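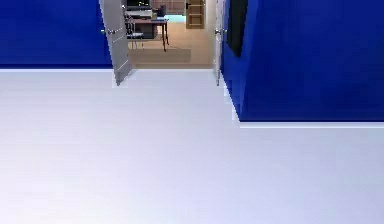 Hi, I'm Debora, and I run the Hilden language school with my friend Magdolna Medve. We teach Italian and Hungarian to grown-ups, mostly in the evenings, and there are never more than 7 people in a group.

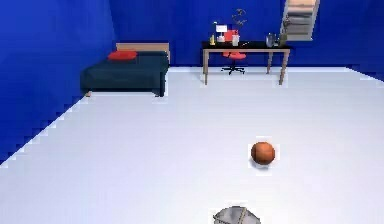 I started out with five learners and one very battered grammar book - I've still got it! Magdolna joined us the next May and brought the Hungarian (and the cake). Beginners are always welcome, so do drop us a line.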